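Sorkitz Neighbours Help
Clothing and Shoes

Heel rubbing in new slip-on work shoes, send back or keep trying?

Posted 18/10/2024
686 views

damp_socks

I started a job in a canteen in August and we have to wear black slip-on shoes, no laces. My old pair split across the toes so I bought the Naltivham ones in a 6. They are fine at the front but the back of my left heel slips up and down when I walk and by the end of a shift it is raw. The right foot is not too bad.

I have worn them for eight shifts so I don't think the shop will take them back. I tried two pairs of socks, which stopped the slipping but made my toes go numb. I also tried a plaster on the heel but it rolls up into my sock within an hour.

Is there anything you can put inside a slip-on to stop this, or is it just the wrong size? I have always been a 6 in everything else. I don't want to spend a lot as I already paid for these. Also does anyone know whether a shoe repair place will do anything with a moulded shoe? There is one near the bus station but I have never been in.

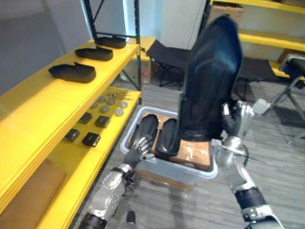 tworoads

Check the insole before you buy anything. On most slip-ons it lifts straight out. Take it out, stand on it in your work socks and look where your heel and toes come to. If there is a lot of insole showing behind your heel, the shoe is too long and no pad will fix it properly. If your heel sits right at the back and your foot still lifts when you walk, the shoe is too deep, and you can do something about that.

For too deep, put a thin flat insole underneath the one you have. Not on top, underneath. It raises your whole foot so the top of the shoe holds you down better. Cut it with ordinary scissors using the old insole as a pattern, and cut it slightly small because if it is too big it buckles at the toe and you will feel that all day. Do the left first and leave the right alone if the right is all right. Plenty of people have one foot smaller than the other.

Heel grips (the stick-on half moons) are the other thing. They work for some people. Clean the inside of the heel with a damp cloth, let it dry overnight, then stick them on and leave them until the next day. If you put them in and go straight to work they slide down. I would not use a grip and a thick insole together, your heel ends up too high and comes out of the shoe.

For the raw patch, use a blister plaster instead of a normal one and leave it on until it comes off by itself. Wear something with an open back at home. If it goes hot or starts to weep, get the pharmacist to look at it before your next shift.

On the repair shop, ours on Moulin Street will stretch leather but won't touch moulded shoes. It doesn't cost anything to ask yours.

clogs_for_life

just size down. i had the same shoes and went down a half and never had a problem since. ask your manager too, some places pay for them

pegbag

I half agree with the last answer, but be careful with sizing down if you are on your feet all day. Feet swell. Try shoes on in the afternoon or after work and wear the socks you will be wearing. You want a bit of room in front of your longest toe, and the back should move slightly when they are new. It should not move enough to rub.

Also look at the size marking on the shoe itself. Mine said 6 on the box and 39 on the sole, and my previous pair were a 6 and a 40. If your old split pair is not in the bin yet, put the two insoles together and compare them. That tells you more than the number does.

I keep two pairs and swap them every other day so they dry out. It sounds like a lot of money but each pair lasts longer. Don't dry them on a radiator, the glue goes.

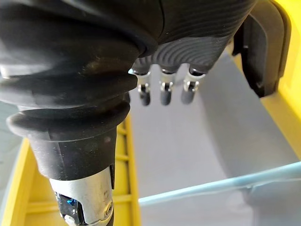 Rubber tips, yellow bin with a grey floor.

If you do end up replacing them, look for a pair with a padded collar at the back. The Clundik slip-on has one, and it is cut a bit higher on the foot as well. Not everyone likes the look. It does need wiping out more often than a plain one.

465 people found this page helpful
Share (8)

Comments

nightbus22
Insole underneath worked for me, thanks. I had always put them on top.

damp_socks
Took the insoles out last night and the left one does have a gap at the back, the right one hardly any. Going to try a grip on the left only, then ask at the shop about a half size.

kettle_on
Does this work with wellies?

tworoads
Yes, but wellies are usually loose all over so a thick sock is cheaper.

Related
Getting canteen grease off black shoes
Insoles that can go in the washing machine
Are wide fittings the same in every shop?
Shoe smells of glue after a week (369 views)
Best socks for standing all day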